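Darning

Darning is a way of mending a hole in cloth by weaving new thread across the gap, and I'm going to tell you rather more about it than you asked for. It's the entry I most wanted to write for this little encyclopedia of household crafts (I did bagging "Darning" before Begoñe Escobar could get to it, and she has been very decent about it, considering).

The word goes back a few hundred years in English and people argue about where it came from. I've read that it's from an old French word for a piece or a patch, and I've also read that it isn't. I like the patch story so I'm sticking with it.

How it works

You start with a hole, or better still a thin place that's about to become one. You run your thread up and down across the hole in close rows, going well into the sound cloth on every side. Then you turn and go across, over one thread and under the next, until you've made a small woven square. My grandmother left a tiny loop at the end of each row so the thread had room to shrink in the wash. I forgot this on my first three socks and they puckered like prunes!

Plain darning is what most people mean by the word. Swiss darning is a different animal: you copy the path of the knitted stitches with a needle, so it's good for elbows that have gone thin but haven't gone through. Then there's pattern darning, which is really embroidery and gets its own entry, and machine darning, which I'll come to.

Tools

A long needle with a big eye, some thread, and something to stretch the cloth over. The old thing for this is a darning mushroom, and I have two of them, both turned by Danylo Ostapchuk on his lathe at Clirklow. A darning egg does the same job in the heel of a sock. I've also used an orange, a light bulb (cold, please) and the bottom of a jam jar.

For thread, match the stuff you're mending. Wool on wool, cotton on cotton. Darning wool used to come on little cards with a name like Dove or Mole, and I still hunt for them at the Clirklow jumble sale every March. The best haul I ever had was 86 cards in a biscuit tin -- I use them so slowly that they'll outlive me.

A bit of history

Girls in a good many European schools once had to sew darning samplers, squares of linen with holes cut on purpose and filled in with different weaves. Some are so fine you have to hunt for the mend. Ratree Thongsuk has one at home with a row of crosses in red and blue, and she lets me look at it if I've washed my hands.

During the Second World War, British households were told to make do and mend, and darning was part of that. Afterwards it slowly dropped away as socks got cheaper and nylon got into everything. It has come back in the last few years as visible mending, where you pick a loud colour and let the darn show. I was snooty about this until I did a mustard one on a grey jumper and got stopped in the post office.
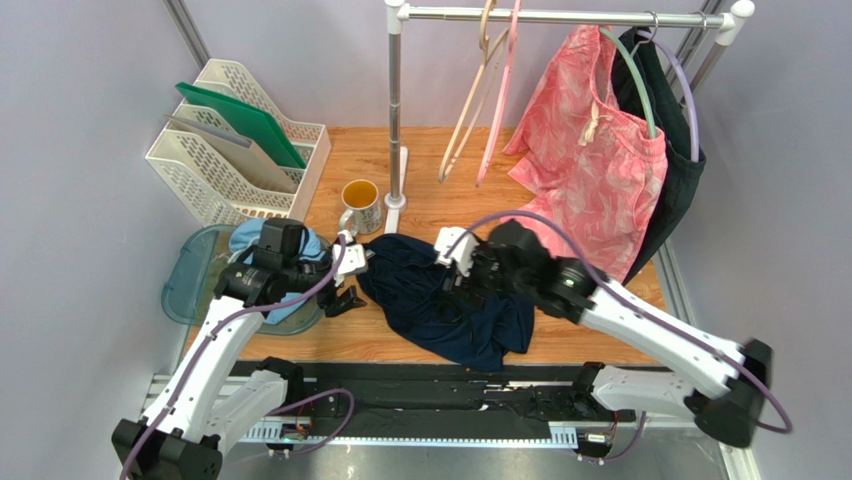

Machine darning is quicker and I do use it for work trousers and sheets. You drop the feed teeth, put the cloth in a hoop and move it about by hand under the needle, back and forth and then side to side. It makes a stiff, flat mend, so I wouldn't put one under a heel. Bezawit Araya does hers with very fine thread in two shades, and they're far softer than mine.

Washing and care

A new darn wants a gentle first wash and a bit of a pat into shape while it's damp. Wool darns on wool will felt together slightly over time and get stronger for it. If the cloth round the edge starts to go, you can darn the darn. I've one pair of walking socks that is mostly my own work by now, and I'm still wearing them.

See also: Patching; Pattern darning; Samplers; Socks.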